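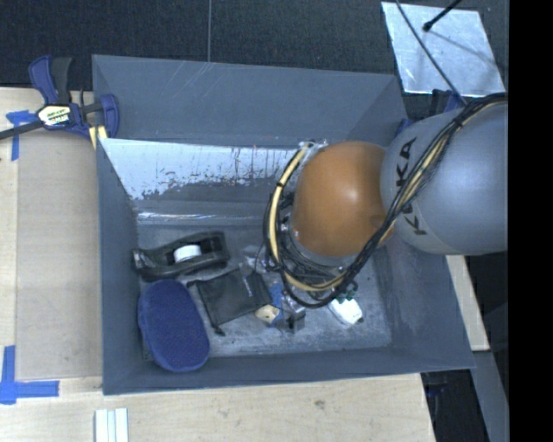 Caring for Storage Bins and Work Surfaces

Skasgate Home Services Advice Sheet

Residents who keep tools, hardware or garden supplies in open bins are advised to clean them at least twice a year. Dust and grit collect in the corners and are carried onto whatever is stored there, and small metal items left in a damp bin will mark the sides.

Before cleaning

Empty the bin completely and sort the contents on an old sheet. Items not used since the last cleaning should be moved to a closed box or given away. Take the bin outdoors or to a utility sink where possible. Wear rubber gloves and open a window if working inside.

Painted bins

Brush out loose dirt first with a dry hand brush. Wash the inside with warm water and a small amount of dish soap, working from the top of the walls down to the floor. Scouring pads should not be used on painted surfaces, as they dull the finish and leave scratches that hold dirt. Rinse with a damp cloth and dry at once with a towel.

Rust marks

Light marks left by screws or cans can often be removed with a paste of baking soda and water. Apply the paste, leave it for 60 minutes and wipe it away with a soft cloth. A second application may be needed. Lemon juice is also effective on bare plastic – test it first on a hidden spot. Do not combine any cleaning product with bleach.

Wooden tabletops

A bin should not be dragged across a wooden surface. Felt pads placed under the corners will prevent most scratches. Wipe up water promptly and dry along the grain. Shallow scratches in unfinished wood may be sanded with 100 grit paper, then 2 thin coats of oil applied, with a full night of drying between them.

Storing items again

Heavy items belong at the bottom and sharp tools in a sleeve or a separate tray. Leave the bin uncovered until it is fully dry.

Printed copies of this sheet are available at the Garoneck and Stelten service desks. The desks close at noon on Friday.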